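Move-Out Prep for Condo and Apartment Units

Written for owners and tenants at Prastell, but most of it applies to any mid-rise unit with painted drywall and a shared elevator.

Walls

Remove nails by rolling the hammer or pliers over a scrap of cardboard so the head does not dent the drywall. Fill small holes with lightweight spackle, pressed in with a putty knife and left slightly proud. Sand flush with a fine sponge once it is hard. Holes wider than a pencil need a second coat.

Touch up with the same paint and the same sheen. Flat paint blends well. Satin and semi-gloss usually show a patch, and the usual fix is to repaint from corner to corner. The hallway color in the older units is Kozan, eggshell.

Adhesive strips come off best when pulled straight down along the wall. If the tab has broken, warm the strip with a hair dryer and work dental floss behind it.

Small items

Empty the desk and the kitchen drawers first. They take longer than they look and hold the things needed last: keys, mailbox key, garage remote, pens, tape. Put these in one open container on the counter and leave it there until the walk-through. Missing garage remotes are billed at $60 each.
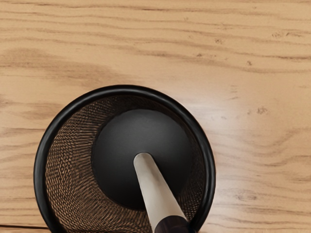 Label every key with masking tape before handing it over. Write the door it opens, not the unit number, in case the set is lost.

Kitchen and bath

Turn the refrigerator off the night before, prop the door open and put a towel under it. Soak range hood filters in hot water and dish soap, then dry them fully before refitting. For scale on faucets, wrap a cloth wetted with white vinegar around the spout for up to 50 minutes. Do not use vinegar on marble or limestone.

Old silicone around a tub should be cut out completely. New silicone will not bond to it.

Floors

Lift furniture. Where that is impossible, use felt pads on hardwood and hard plastic sliders on carpet. Dents in carpet can be raised with a damp cloth and a steam iron held just above it.

Elevator

Reserve the service elevator through the front desk. Slots are 5 hours and start at 8 a.m. Measure sofas on the diagonal against the cab height before booking. December fills early.

Questions on paint codes: Reda Radwan, building office.

Updated 2 Jul 2022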